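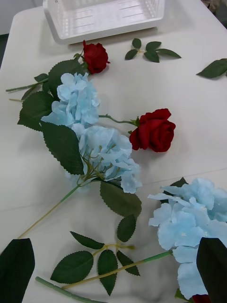 Artificial roses and hydrangeas on the sorting table, with the slotted white basket at the far end.

Last updated: 12/6/19

I've written about the flower-sorting arm at the Fimanitz workshop in Huvulville before, back in July when it started, and I was pretty gushing about it. So it's only fair I tell you it's been switched off all week!

The trouble is the grip. The arm is supposed to pick up fake flowers one by one and drop them in a basket, and for 2,035 picks in a row it did that without anyone having to step in (I got a little tired of hearing that number, to be fair). Then on Monday it closed on a hydrangea, got the stem of a rose along with it, and just kept squeezing. The software thought it had missed, so it squeezed harder. The stem snapped, the wire inside popped out, and a piece of it flew off the table and landed on the walkway where people stand to restock.

No one was hurt, thank goodness. But the force limit should have stopped the fingers long before that, and it didn't. Pathirana, the firm that built the arm, told the workshop that an update had put the limit back to its factory setting, which is meant for much heavier stuff. They went back through the log and found two earlier picks where the same thing nearly happened and the arm let go in time.

The workshop has pulled 588 stems out of the boxes to check for bent or poking wire before anything ships to the Plarnlow store. That's out of an order of 3,000, and they're doing it all by hand, so if you're waiting on a wreath from them you may be waiting a bit longer. I am!

Pathirana is sending a fix that locks the limit so an update can't touch it, and a clear screen is going up along the walkway side. The arm stays off until both are in and it has run a full shift with the restocking crew kept well back. The workshop is hoping for the end of next week.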